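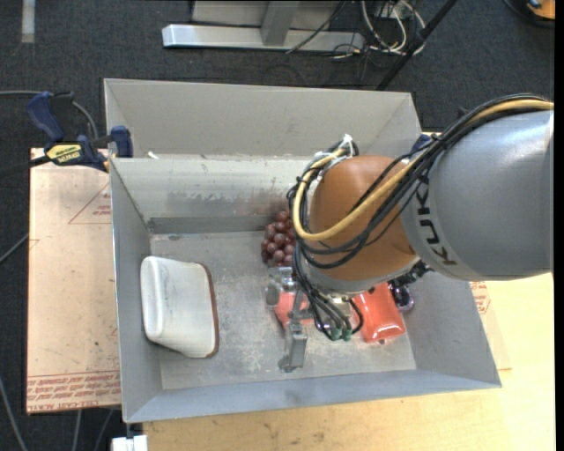

Slide 1: Metal bin with grapes and KUKA arm

Speaker notes: How Mevance Reviews Hand Creams
Presenter: Chrysoula Zervas, Consumer Review Office, Mevance
January 17, 2023

Opening

Good morning, and thank you for the invitation. My name is Chrysoula Zervas and I direct the Consumer Review Office at Mevance. I have been asked to explain how our office prepares its published reviews of skin care products, using the winter hand cream review as the case. I will speak to the method first and the findings second. Questions are welcome at the end.

(Wait for the doors to close before moving on.)

Slide 2: Scope of the review

The review covered two hand creams sold in drugstores and supermarkets. The first was Clodov Daily Hand Cream, sold in a tube. The second was Rivo Overnight, sold in a jar. Both were bought at retail, at the shelf price, by our own staff. Mevance does not accept samples from manufacturers for review purposes, and neither company was told that the review was under way until the draft was complete.

We did not assess medical claims. A reader with eczema, cracked skin that does not heal, or a known allergy should speak with a doctor or pharmacist, and every review we publish carries a notice to that effect. Please state this clearly even if time is short.

Slide 3: The panel

The panel had 230 members. All were adults who reported dry hands in cold weather. Members were asked about their work, because a person who washes dishes for a living and a person who sits at a desk will judge a hand cream differently. The questionnaire was drafted by our office and tested by Makris, the research firm that manages our mailing and data entry.

Each member used one cream for four weeks. Members applied the cream after washing their hands in the morning and again before bed, and kept a short diary. They were asked to stop using any other hand product during that time, although sunscreen and prescribed ointments were permitted.

Creams were moved to plain containers before mailing. This proved harder than expected with Rivo, which is thick and does not pour. Staff used a spatula and a great deal of patience. One consequence is that the review could say very little about packaging, and a separate group of office staff looked at that question later.

(If asked about the diary form: copies are on the table by the exit.)

Slide 4: What the diary asked

The questions were kept in everyday terms. How did the cream feel going on? Was there a greasy film when you picked up a phone or turned a doorknob? Did your hands sting at any point? How did the skin over the knuckles feel at the end of the day? Did you like the scent, dislike it, or fail to notice it?

We do not ask members whether a cream "works." Earlier questionnaires used that word and the answers could not be compared with one another. Some people meant softness, others meant the absence of itching, and a fair number meant that their rings still came off easily.

The diaries produced almost 2000 written comments. Each was read by a member of our staff and sorted by topic. Where the meaning of a comment was unclear, it was set aside and left out of the findings.

Slide 5: Findings for Clodov Daily

Members described Clodov as light and quick to sink in. It was well liked by those who type, drive, or handle paper during the day. The scent was described as clean and mild. The most common complaint was that the effect faded after hand washing, so that people who wash often felt they had to apply it again and again. Several nurses and food service workers made this point in firm language.

On the matter of stinging, a small group reported a brief prickle on chapped skin during the first days. The published review mentions this and advises readers to try a small amount on the back of one hand first.

The packaging notes were favorable. The cap closes with one hand. The tube is difficult to empty fully, and staff who cut the tube open found enough cream for several more uses.

Slide 6: Findings for Rivo Overnight

Rivo was described as rich, heavy, and slow to absorb. Members who used it at bedtime were largely satisfied and spoke of softer knuckles in the morning. Members were much less pleased with the morning application. The film remained on the skin long enough to mark glasses, steering wheels, and newspapers.

In fairness to the manufacturer, the label recommends night use only. Our instructions called for morning and evening use with both products so that the conditions would be the same. Rivo's representatives raised this point when they received the draft. We agreed that it was reasonable, and the published text now reports the morning and evening comments separately. The next review, planned for March, will follow the directions on each label.

The scent divided the panel. Those who liked it compared it to almond pastry. Those who did not found it too sweet to have near the face at night.

The jar drew mild criticism from staff. Fingers must go into the product, and cream collects under the nails. A small scoop would help.

Slide 7: How the rating was reached

(Speak slowly here. This slide always brings questions.)

Mevance does not name a winner in a review of this kind. We state who each product is likely to suit. For Clodov, that is the reader who wants a daytime cream and does not mind applying it often. For Rivo, it is the reader with very dry hands who will use it before sleep and can accept a strong scent.

Price was reported but did not enter into the assessment. Store prices changed while the review was being prepared, and any figure we had used would have been out of date by publication.

Slide 8: Corrections and replies

Manufacturers receive the draft before publication and may point out errors of fact. They may not change an opinion given by a panel member. Their letters are kept on file and may be read at our office by appointment.

Readers may also write to us. Letters about skin reactions are answered first, and the writer is asked to keep the package and note the batch code.

Slide 9: Questions

Invite questions from the floor. Repeat each one into the microphone for the recording. Requests for the full report should be directed to the Consumer Review Office, and the sign-up sheet for the next panel is with the diary forms.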